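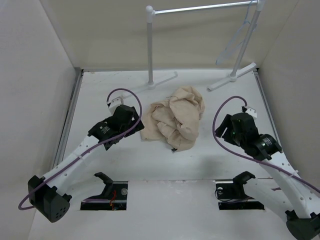
Last updated 7 December 2022

Laundry, again

OK quick one because I have to be out the door soon and I promised myself I'd post before the month gets away from me.

The beige cloth. Anyone who has been reading for a while knows the beige cloth. It gets folded, it gets put on the shelf, and the next time I look it's a heap with a lump at one end and a knot of creases in the middle. Little black tag poking out of the bottom edge like a tongue. I have stopped ironing it. I have not stopped folding it, for reasons I'll get to.

So. Folding. I spent most of last January trying to get good at it, properly good, after Ileana Ciobanu (hi Ileana) sent me her method in a very long email. Her rule is you never start folding from a heap. You find the tag first. Tag tells you which edge you've got, then you slide your hands out along that edge to the corners, and you don't let go of the corners for anything. Not the phone. Not the door.

My way before that was grab, shake, hope. It sort of works on towels. Doesn't work at all on anything thin, you end up with three corners in your hands and the fourth one somewhere inside.

What I do now:

Clear the whole surface first. Everything off. I used to fold around the mugs and wonder why it came out crooked.

Tag toward me, always.

Flatten the side that's already nearly flat, then work into the mess from there. There is usually one side that has given up and laid down by itself. Start with that one. Going straight for the twisted bit in the center just moves the twist.

Two straight hems together, smooth out from the middle with the side of the hand, THEN fold. If the hems don't meet, open it back up. I know. I hate it too.

In half, in half, in thirds. Thirds is what fits my shelf, yours might be different.

It takes me 3 minutes if I'm paying attention and I'm never paying attention.

A white surface helps more than I expected, by the way. I did this on the bed for years, on a patterned quilt, and could not see the edges of anything. Pale cloth on plain white isn't great contrast either but the creases throw a bit of shadow and you can see where the thing stops.

Piret Butkienė left a comment on the last one asking why I don't just roll everything. Piret, I tried! Rolled the lot for two weeks. Looked lovely for about a day and then I pulled out one from the bottom row and the whole shelf came down on my feet. Rolling is for suitcases. Also the rolled ones had a wavy line down the middle that I couldnt get rid of.

Somebody else asked if the Tutolano baskets are any good. I have 2. The handles are nice, the lids are useless, I took the lids off. Would buy again on sale and not otherwise.

Still on the list: the fitted sheets (no), the drawer of single napkins, the curtains I took down in the fall and just sort of left in a bag. The curtains need hemming before they need folding so that's a diffrent post.

Right, coat, keys. If you've got a way of doing fitted sheets that doesn't need a second person, leave it in the comments and I'll try it over the holidays.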